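실습 노트 / 캡스톤 팀 Giden / 금요일, 양팔 천 접기
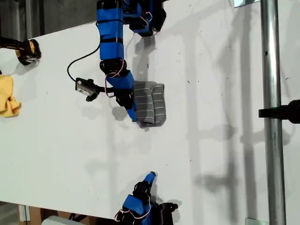

줄무늬 회색 천에 위쪽 팔 손끝이 닿은 상태. 왼쪽 끝은 노란 천.

오늘 목표: 팔 두 대의 기준 자세 재설정, 손목 카메라 케이블 경로 점검, 회색 천으로 시연 데이터 추가 수집. 정책 재학습은 밤에 돌리고 결과는 다음 노트에 쓴다.

1. 시작 상태
오후 2시 10분 시작. 지난번에 Colm Ó Gríofa가 남긴 메모대로 위쪽 팔(이하 A) 어깨 관절 영점이 틀어져 있었음. 기준 자세로 보내면 손끝이 목표보다 작업대 안쪽으로 들어간다. 아래쪽 팔(이하 B)은 이상 없음. 파라미터 파일은 두 팔이 따로 쓰는데, A쪽 파일만 이전 버전이 올라가 있었다. 누가 덮어썼는지 로그에는 안 남음. 앞으로 파일명에 팔 이름과 버전을 같이 적을 것.

A 영점 재설정 순서:
- 토크 끄고 손으로 중간 자세에 맞춤
- 현재 위치를 오프셋으로 기록
- 전 관절을 가동 범위 끝까지 천천히 왕복
- 저장 후 전원 재투입, 기준 자세 3회 반복 확인

두 번째 반복까지 손목 회전축이 조금 밀렸다. 혼 나사를 다시 조이고 처음부터 했더니 세 번 모두 같은 위치로 돌아옴. 나사 고정제는 아직 안 발랐다. 다음 분해 때 바르기로.

2. 통신
서보 버스에서 응답 누락이 가끔 나온다. 읽기 1,000회 시험을 A, B 각각 수행. B는 누락 없음. A는 팔꿈치를 많이 굽힌 자세에서만 누락이 발생하고 펴면 사라진다. 배선 접촉 문제로 판단. 중간 관절 쪽 커넥터를 뽑아서 다시 꽂고, 관절을 굽힐 때 당기지 않을 만큼 선 여유를 더 주었다. 같은 시험을 다시 해서 누락 0.
선을 묶어 버리면 깔끔하긴 한데 지난달에 그렇게 했다가 손목이 끝까지 안 돌아갔다. 당분간 고리 모양으로 여유를 둔 채 쓴다. 단, 손끝보다 아래로 처지지 않는지 매 세션 시작 때 확인.

3. 손목 카메라
A에 달린 카메라 케이블은 크게 한 바퀴 늘어뜨린 현재 경로를 유지. 짧게 잡으면 팔을 뻗을 때 커넥터에 힘이 걸린다. 문제는 케이블이 가끔 고정 카메라 화면을 가리는 것. 가려진 프레임이 있는 에피소드는 일단 버리지 않고 표시만 해 둔다. 학습에 넣었을 때와 뺐을 때를 비교해 볼 생각.
노출은 수동 고정. 자동으로 두면 팔이 흰 상판 위로 갈 때마다 밝기가 흔들려서 천의 흰 줄이 날아간다. 수동값은 88로 저장했다. 상판에 팔 그림자가 길게 지는 것은 그대로 둠. 조명 위치를 바꾸면 기존 데이터와 조건이 달라지므로 이번 학기 안에는 건드리지 않는다.

4. 수집
원격 조작으로 회색 천 접기 시연. 시작 배치는 매번 손으로 흐트러뜨려 놓고, 조작자 두 명이 교대. 동작은 다음과 같이 통일:
- A가 위에서 내려와 천 가장자리를 누름
- B가 반대쪽 모서리를 집음
- A는 누른 채 유지, B가 천을 넘김
- B가 놓고 빠진 다음 A가 빠짐

마지막 순서가 중요함. A가 먼저 빠지면 접힌 부분이 B 손끝을 따라 들려서 다시 펴진다. 앞쪽 시연 일부가 이 순서를 지키지 않았기 때문에 따로 빼 두었다.
오늘 쓸 수 있는 에피소드 70개. 기존 것과 합쳐서 2,811개가 됐다. 노란 천은 이번 배치에서 제외했다. 다음 배치에 쓸 예정.

조작 메모:
- 누르는 힘이 과하면 A 손목 서보 전류가 올라가고 몇 분 뒤 보호 정지가 걸린다. 닿은 뒤에 조금만 더 내릴 것.
- 천이 뭉쳐 있을 때는 집기 전에 한 번 쓸어서 펴는 동작을 허용. 두 번 이상 쓸면 실패로 기록.
- 접힌 가장자리가 겹쳐 있으면 B가 두 겹을 같이 집는다. 가장 흔한 실패 유형. 접근 각도를 낮추면 줄지만 손끝이 상판을 긁는다.

5. 손끝 형상
지금 손끝은 폭이 좁아서 누르는 면적이 부족하다. 얇은 천은 괜찮은데 두께가 있는 천은 누른 점을 중심으로 돌아간다. Clusell 팀은 손끝에 고무판을 붙여 쓴다고 해서 조각을 얻어 왔다. A에만 붙여 볼 것. B까지 붙이면 놓을 때 천이 달라붙을 가능성이 있음.
Mac Suibhne 형 손끝(끝이 넓고 살짝 휜 것)도 출력 대기열에 넣어 두었다. 출력 방향은 옆으로 눕혀서. 세워서 뽑은 지난번 것은 층 사이로 갈라졌다.

6. 재생 시험
수집한 에피소드 중 하나를 골라 그대로 재생. 팔 궤적은 시연과 맞는데 천은 다르게 움직인다. 시작 배치가 조금만 달라도 누르는 점이 가장자리를 벗어나므로 예상한 결과. 재생 시험은 기구부 반복성 확인용으로만 쓰고 성공률 표에는 넣지 않는다.
재생 중 A와 B의 시작 시각이 어긋나는 현상이 한 번 있었음. B가 늦게 출발했다. 두 제어 루프가 각자 시계를 쓰는 것이 원인 같은데 확인 못 함. 타임스탬프를 한쪽으로 통일하는 수정은 브랜치에만 올려 둠. 검토 전에 합치지 말 것.

7. 남은 일
- A 손끝에 고무판 부착 후 누르기 시험
- 손목 나사 고정제
- 순서가 틀린 시연 목록을 공유 폴더에 정리
- 시작 시각 어긋남 재현해 보기
- 3월 Plivalmont 교내 대회 규정 재확인: 천을 심판이 놓는지 팀이 놓는지에 따라 시작 배치 분포를 바꿔야 함
- 대회용 예비 서보 수량 확인. Colm이 주문서를 갖고 있음

오후 6시 40분 종료. 두 팔 모두 토크 해제, 전원 차단. 재학습은 A 영점 재설정 이후 데이터와 전체 데이터 두 벌로 걸어 둠. 영점 틀어진 기간의 에피소드를 살릴 수 있는지는 두 결과를 보고 결정한다.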